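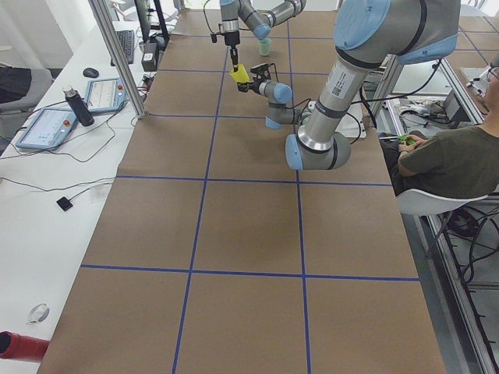
Home | Fixtures | Coaching | Scoring | Contact

How to keep a cricket scorebook without panicking

I got handed the book at Linorden when our regular scorer moved away, and I made a mess of my first match. So here's the way I do it now, and it's simple enough for anybody who can hold a pencil!

Get there early and copy both batting orders from the captains. Ask who's opening the bowling, and from which end. Then sharpen a couple of pencils (pens are for people braver than me).
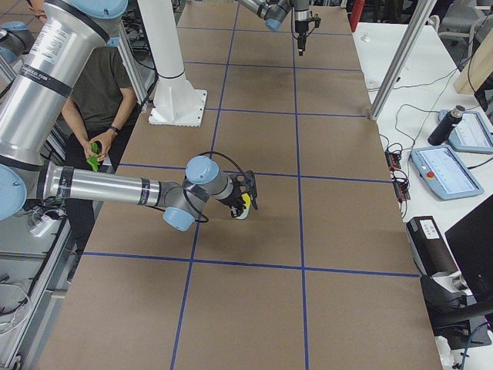 Page last changed: March

Every ball goes down in two places — once next to the batter and once in the bowler's box. A dot for no run, a number for runs off the bat. When the over ends, add it up and check that both sides agree. If they don't, fix it right then, while you still remember the ball.
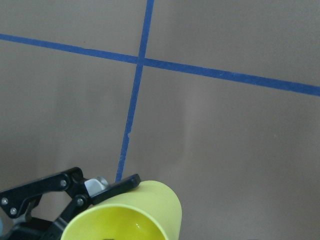
Blue tape, where two strips cross.

Extras are where I used to come unstuck. Byes and leg byes go in the extras column and don't count against the bowler. Wides and no-balls do. In our 20 over games against Fosstead I keep a little tally on scrap paper too, which has saved me more than once.

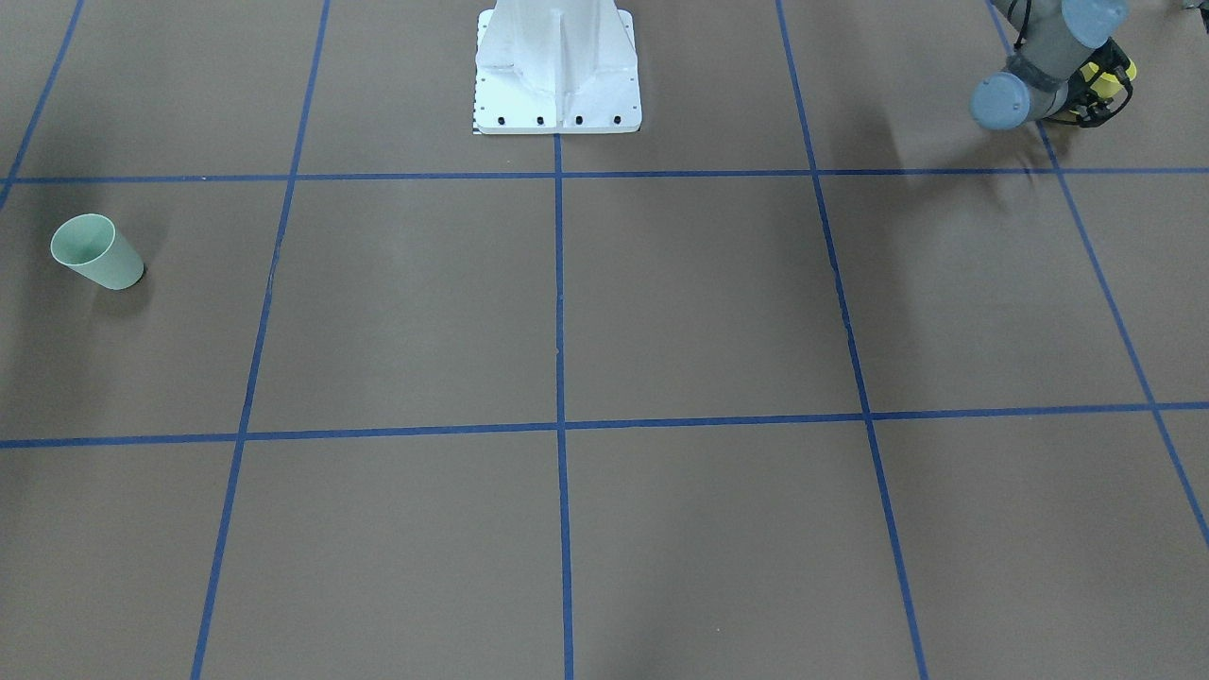 For a wicket, write how the batter was out, who took the catch if there was one, and the team total at that moment. Draw a line under the innings so you don't add runs to it by mistake (yes, I've done that). And wave back at the umpire after every signal — they'll stand there with an arm out until you do.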